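Search this site Enter keywords Go

Didow Opens Its Gripper Care Routine to Everyone

Step-by-step upkeep guide for two-finger grippers now free to download, with a simulated practice bench to match

Anyone who looks after a two-finger gripper knows the feeling: the arm is fine, the program is fine, and the part still comes out of the jaws a little crooked. Nine times out of ten the trouble is in the links and pins. This month Didow is sharing the full routine its own service team uses to set up and look after the grippers on its two-arm packing cell, and we are thrilled to get it into more hands!

The guide starts where our technicians start, with the jaws open and nothing between the pads. From there it goes link by link. Check each pin cap for play. Compare left side to right side, because a healthy pair should mirror each other. Wipe the pads, look along their edges for wear, and only then close the fingers at low force.
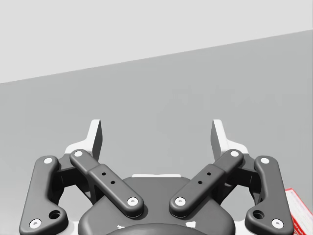 Open jaws in the simulated cell, with pads, links and pin caps in view.

"I used to keep all this on a folded sheet in my toolbox," said Itsuki Minami, who leads service for the packing cell at Didow. "People kept asking to copy it, so we wrote it up properly. I'm so happy with how it came out. The page on pin caps alone took us three tries, and I think the third one is really clear."

The routine is built around a short check every 400 cycles and a longer one when the pads are changed. Our team drew on 1,457 service notes from the Virmont shop, where the first cells went in, and sorted them by what the technician found first. Loose pins led the list. Pads fitted slightly out of line came next, and that section of the guide is now the longest. It covers seating a new pad, marking its position, and testing the grip on small boxes before going back to full speed.

There is also a simulated bench, made with our friends at Mizuno, so new technicians can practice the steps before they open a toolbox. Both arms can be run, stopped and posed, and the learner can bring a gripper up close from almost any side. Small groceries serve as the test items. A can and a narrow box ask very different things of the same pair of fingers, and it is great fun to watch someone work that out for the first time. 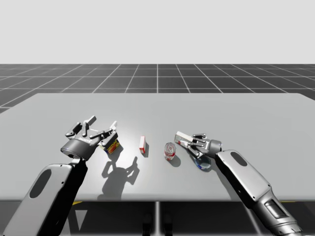

VIRMONT, August

The simulated bench will be used in hands-on classes at the Virmont shop beginning this month. Each class covers one cell from first setup through a full pad change, with time at the end for people to bring up problems from their own floors. There are 100 places in the first round. Didow customers and students at local trade programs can sign up through the service desk.

The printed guide runs 167 pages, including blank log sheets that can be copied freely. A Japanese edition is being prepared by Mizuno, and Cluvent will carry spare pads and pin sets packed in the same order as the steps in the guide.

"Please write in the margins and send us what you find," Minami said. "The next edition will be better for it."

Contact: Didow Press Desk, Virmont | Copyright Didow. All rights reserved. | Back to top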